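The Paper Behind the Verdict

How a county court keeps track of the things it is shown

A criminal trial produces more objects than most people expect. In an ordinary assault case the court may receive clothing, a phone, a kitchen knife in a rigid tube, several discs of video and a binder of photographs. Each has to be received, numbered, stored, produced on request and, in the end, returned or destroyed. The work falls to the exhibits office, and in Killbridge that office is two rooms and a cage on the lower level of the courthouse.

The Killbridge office holds 700 exhibits at present, from 169 open cases. The oldest belong to a homicide in which an appeal is still pending. The newest arrived on Tuesday, a bag of receipts in a fraud matter.

An exhibit is not evidence when it comes through the door. It is marked for identification, which gives it a number and nothing more. It becomes evidence when a witness has said what it is, the other side has had a chance to object, and the judge has admitted it. Until then the jury may hear it referred to but may not handle it. The clerk's log has a separate column for each stage, and a blank in the third column has sent more than one lawyer back to the transcript.

The log also records custody. Every transfer takes a line: who released the item, who received it, the time, and the condition of the seal. A seal that has been opened for testing is not removed. The new seal goes beside it, and both carry initials. By the time of trial a well-traveled exhibit can have five or six strips of tape on one bag. 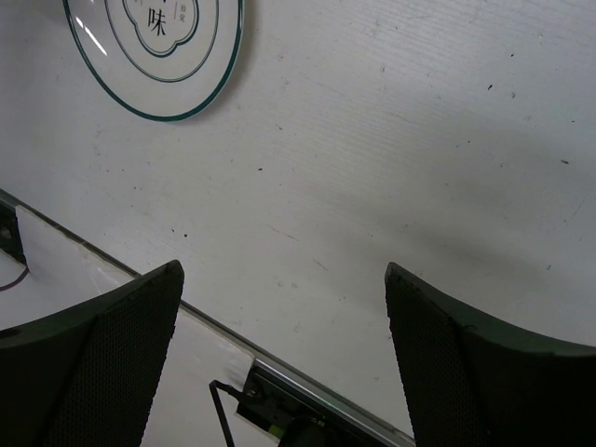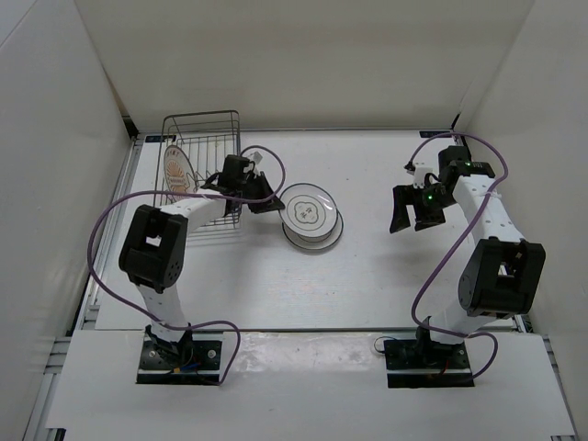 The tabletop, close up with a plate and in a wider view.

Gaps in the custody record do not always keep an item out. In most courts a missing signature goes to weight, meaning the jury decides how much to trust the object. Drugs and biological samples are treated more strictly, as one powder looks much like another. A knife with a chipped handle can be recognized by the officer who picked it up. A vial cannot.

Killbridge moved its log from paper to a database called Sterneto two years ago. The change took 32 weeks, most of it spent on items whose labels did not match the old books. Roughly 25 of these were traced by reading trial minutes line by line. The paper books were kept, and clerks still consult them for older appeals.

Neighboring Pomare has stayed with paper. Its clerks argue that a bound book with numbered pages is hard to alter without leaving a mark. Grirnero uses both, and pays for it in double entry.

Storage is the harder problem. Digital files take no shelf space, but the rules still treat the disc as the exhibit, so the disc is kept. Firearms go in a locked cabinet with the bolt or slide secured. Cash is counted by two people, photographed and banked, and the photograph goes to the jury. Wet clothing is dried by the police before it is accepted, in paper bags, never plastic.

Disposal begins when the time for appeal has run. The clerk sends notice to both sides, who have a fixed period to object. Property with a lawful owner goes back. Weapons are destroyed under a court order, with two witnesses signing the last line in the log. Items in a homicide are held for the length of the sentence, and the shelf at the far end of the cage is set aside for them.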